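Norninent Knit & Mend Boards
Home Forums New Posts Gallery Members Help Log In
Search this forum... Advanced search

Forums > Care, Washing and Storage > Rib knits growing in storage, and the hanging question again

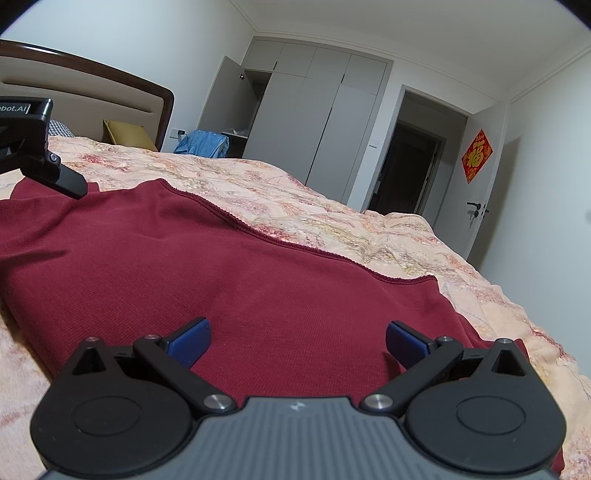
Rajitha Sivakumar

I'm going through my winter knits before they get put away until fall, and I have a question about ribbing that I can't find a straight answer to in the old threads.

I have one dark red piece in a fine rib, and the hem has gone a little wavy. It isn't badly stretched. The stitching at the edge is all intact. It just doesn't sit in a straight line anymore when I lay it on the bed. It spent last summer on a padded hanger in a hall closet, and I think that's when it happened, but I didn't check it before it went in so I can't prove it.

What I'd like to know:

Does a wavy hem on a fine rib come back with washing, or does it need to be taken off and redone?

If I fold everything this year, how do people deal with crease lines? I've had a fold line across the chest of a gray cardigan for two winters now and it won't steam out.

The label is gone, so I don't know the fiber. It feels like a wool blend but I wouldn't swear to it.

---

pellworth
Never hang knits. Fold them. The weight of the garment pulls down on the stitches for months and ribbing takes it worst because it's built to stretch. A padded hanger saves the shoulders and does nothing for the length.

For the hem: soak it in cool water with a little wool wash, roll it in a towel, lay it flat and push the edge back in with your hands until it's the width you want. Leave it alone until it's fully dry. Mine usually come back after one or two tries.

---

tuck_and_slip
I agree about folding in general, but I don't think hanging caused this. If the hanger did it, you'd see the whole body longer and narrower. A wavy edge with the rest of the piece fine is almost always the seam. The hem was stitched with the fabric pulled a little as it went through the machine, and the thread is holding it at that length. You often don't see it in the store because it's been pressed flat. A few washes later it shows up.

If that's what it is, blocking will help until the next wash and then it'll wave again.

---

pellworth
That's possible for a cheap one. Rajitha says it didn't do it before.

---

Rajitha Sivakumar
I said I didn't check it before. I've had it three years and I only noticed the hem when I took it out in the fall. It could have been doing it the whole time. I wear it with a coat over it mostly.

tuck_and_slip, the body doesn't look longer to me. I measured the length against a pullover I bought the same winter and they're within half an inch of each other. I don't know if they were the same to start with.

---

Drullside
I worked six years in alterations and saw plenty of both. A quick way to tell them apart is to turn the hem inside out and look at the stitching. Lay a short stretch of it flat and don't pull. If the knit between stitches bunches or ripples as soon as you let go, and the thread line is lying smooth and longer than the knit wants to be, it's the seam. If the thread looks tight and the ribs themselves are spread apart, the fabric has grown and the thread is the only thing keeping it in.

Seam problem: unpick it and have it restitched on a machine with differential feed, or do it by hand with a loose catch stitch. Fabric problem: wash and block like pellworth said.

Don't put an iron on it either way until you know what the fiber is. If there's much acrylic in there, one pass with a hot iron will flatten the rib for good. It goes limp and a bit shiny and it stays that way.

---

Mạc
Seconding the iron warning. I ruined a scarf that way. It was soft afterward, but it hung like a dishrag.

On the creases, I stopped folding and started rolling. Loose roll from the hem up, a sheet of tissue inside, standing on end in a drawer. No hard lines. I can see everything without digging.

---

pellworth
Rolling is fine for T-shirts. For knits you're stretching the outside of the roll and compressing the inside. I wouldn't do it for six months.

---

Mạc
I've done it for longer than six months with no trouble. The roll is loose. You could put your hand through the middle of it.

---

tuck_and_slip
It takes up a lot of room if it's that loose. I have one drawer.

---

Mạc
I have a deep one, to be fair.

---

hollis_b
I hang all of mine and always have. Fold the sweater in half lengthwise, lay the hanger hook at the armpit, fold the body over one side and the sleeves over the other. There's no weight on the shoulders and none on the hem. I've got sweaters from college stored like this.

---

Drullside
That method works for light and medium weights. I'd still use a thick hanger or put a cardboard tube over the bar. On a wire hanger you trade the shoulder bumps for a line across the middle, and then you've got Rajitha's cardigan problem anyway.

Rajitha, about the cardigan: was it washed before it was put away?

---

Rajitha Sivakumar
The first year, no. I'd only worn it a few times and it seemed clean. The second year, yes, but the line was already there.

---

Drullside
I suspect there's some fading or soil along that line as well as the crease. If it were only a crease in wool, a full soak would've relaxed it. Steam alone doesn't always get there. Soak it for 29 minutes or an hour or whatever you have the patience for, long enough that the water gets all the way in. Then dry it flat without a fold. If you still see the line after that, look at it in daylight and check if it's a color difference. A color difference won't come out.

---

quillan355
29 minutes is very specific.

---

Drullside
That's what my kitchen timer was set to when I typed it. Half an hour is fine.

---

pellworth
For folding without lines, put the heaviest on the bottom and don't stack too high. I fold sleeves back first, then in thirds, with tissue or an old pillowcase in each fold so it makes a curve and not an edge. About halfway through the summer I take the stack out and refold each one in a different place. I do it in July when it's too hot to go out anyway. It also gets you looking for moths.

---

Rajitha Sivakumar
The refolding makes sense. I hadn't thought of changing where the fold goes.

What do people use for a container? I've been looking at the Sistside canvas boxes with the zipper lid, mostly because they'd fit under the bed. My other choice is plastic bins I already own.

---

hollis_b
I have two of the Sistside ones, the low size. The zipper is decent and they don't smell. The sides sag if you don't fill them, and then whatever you put on top sinks in. Under a bed that won't matter.

---

tuck_and_slip
Plastic bins are better against moths if the lid seals well. Canvas breathes, but a zipper has a gap at the end and moths don't need much. Just be sure everything is completely dry before you close a plastic one. Ribbing holds water at the hem and cuffs longer than you'd think. I give it an extra day after it feels dry.

---

Mạc
Cotton bags inside a plastic bin. Then you have both.

---

pellworth
Agree with Mạc on that one.

---

Rajitha Sivakumar
Update on the hem. I turned it inside out and did what Drullside said. On most of it the ribs lie close together and the thread is smooth, and the knit ripples as soon as I let go. Near one side seam the ribs do look a bit spread. So I think it's mainly the stitching, with a little stretching on that side.

I'm going to wash and block it first because that costs me nothing, then wear it once and see. If it waves again I'll unpick it. I've never done a catch stitch on a rib this fine. Is regular sewing thread all right or does it need something with give?

---

Drullside
Regular polyester thread is fine if the stitches are loose. Woolly nylon has more give, but it's annoying to thread by hand. Use a ballpoint needle and go between the ribs, not through them. Before you unpick the old stitching, run a line of basting just above it so nothing ladders on you.

---

tuck_and_slip
And do the basting in a light color. Dark thread on dark red is miserable to pick out afterward.

---

Rajitha Sivakumar
I have white. Thanks, I'll put the bins and bags on my list and post again once the hem's been washed.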